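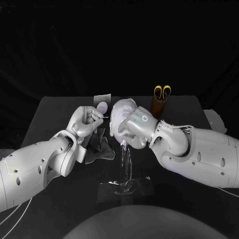 A crumpled plastic bag over the dark table, with clear liquid running down to the plastic sheet underneath.

Round Shapes, Thin Wraps
Trakby Packing Room gallery

Most things that come through the packing room at Trakby have at least one flat side. You can stand them up, fold the paper under, tape it and move on. Round and egg-shaped things are more trouble. They roll, the wrap rides up, and the folds all end up in one place. This page is given over to them, with a few notes from the people who run the room.

The room is open to members in the mornings and to everyone else from 2 pm. It has a cutting bench, a long shelf of tissue and film, and a dark-topped table for the wrapping itself. Pale tissue shows up well against a dark top, so tears and missed corners are easy to spot. Gladys Mutiso chose it when the room was fitted out, and we have kept the same one through 7 changes of shelving.

Sheets and puddles

A flat sheet of clear plastic goes down before any liquid is used. It should be big enough to catch drips and small enough to lift by the corners when you have finished. Lift all four together and tip it into the bucket. Wipe the table before the next piece goes on it, even if it looks clean.

Thin cloth

Thin cloth and tissue behave in much the same way over a curve. Both hang well from one edge and both crease as soon as they are bunched. Hold the piece up first and let it drop straight. If it won't hang straight, it was probably cut off the grain, and Szymon Krajewska will happily cut you another.

We get our offcuts from Masanja, who send a mixed box every September. The last one had a lot of narrow strips in it, which are good for padding and not much else.
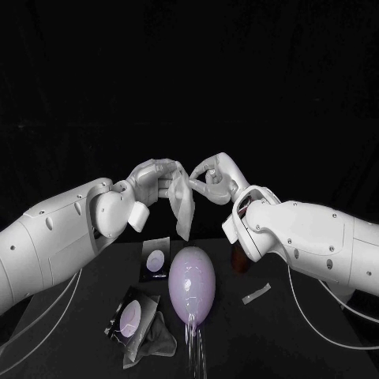 Can I bring something of my own to wrap?
Small items are welcome, as long as they fit on the table and you can carry them in yourself. Please tell whoever is on the desk if the piece is fragile.

Over the top

There are two ways to start an egg shape. Sunil Bhuiyan begins at the bottom and gathers upwards, which leaves a tuft at the top. Obed Arthur lays the sheet over the top and works down, pulling one corner out at a time to take up the slack. The second way is slower but leaves fewer thick places — better if the piece has to go into a fitted box.

Crinkled wrap is fine. Pressing it smooth over a curve tends to split it, and a few wrinkles give some padding.
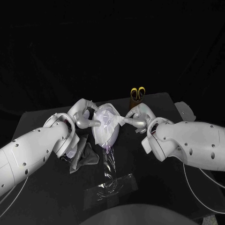 Cloth between two hands

Cloth can be used again, so we ask people to try it before they reach for film. Keep hold of both ends and let the middle sag, then lower it until it touches. A twist near the fingers will work itself loose later; a knot won't. Used cloths go in the Prurnier tub by the door, and Gladys takes them home to wash.

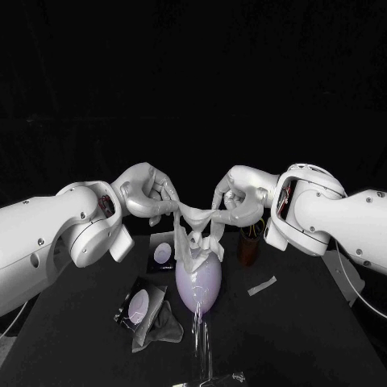 White cloth, held at both ends and draped over a pale lavender egg shape.

More pictures are in the folder on the packing room desk. Ask Szymon if you would like a print.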